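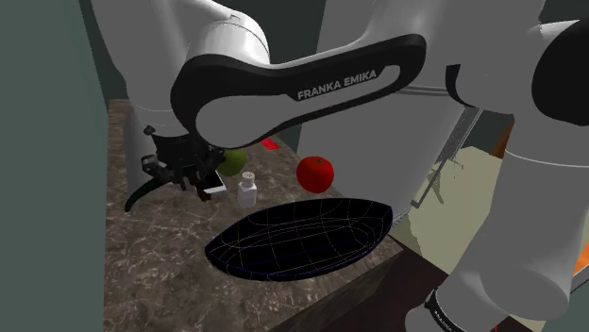 *Brown marble pattern on the countertop.*

July 19, 2020

So the great sourdough experiment has reached day 11 and I finally have bread worth eating! My first 2 loaves were bricks (the dog took one look and went back to bed), but Jocelyn Charbonneau, who used to bake at a little place in Satcombe, told me over the phone that I was rushing the second rise. I was. I'm impatient, I've always been impatient, and I was shoving the dough in the oven the minute it looked a bit puffy.

This time I left it in the fridge overnight and went to bed like a sensible person. I also moved the starter to the shelf over the boiler, where it stays at 86 degrees and has gone completely wild — I had to scrape it off the lid twice.

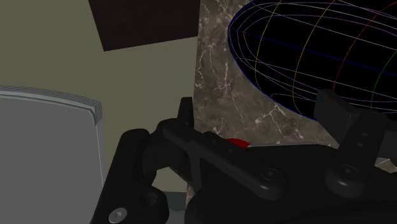
*Olive green next to the brown-gray marble.*

The flour is from the mill out at Grividley, by the way. I'd been using the cheap supermarket stuff since March, and the mill flour drinks up so much more water that I had to add 3 extra spoonfuls before it stopped feeling like modeling clay. The crust came out dark and crackly and we ate half of it standing up, with far too much butter.

Next I want to try a rye. Jocelyn says to use half rye and half white to begin with, and she's promised to dig out her old recipe card for me. If you've got a favorite, leave it in the comments!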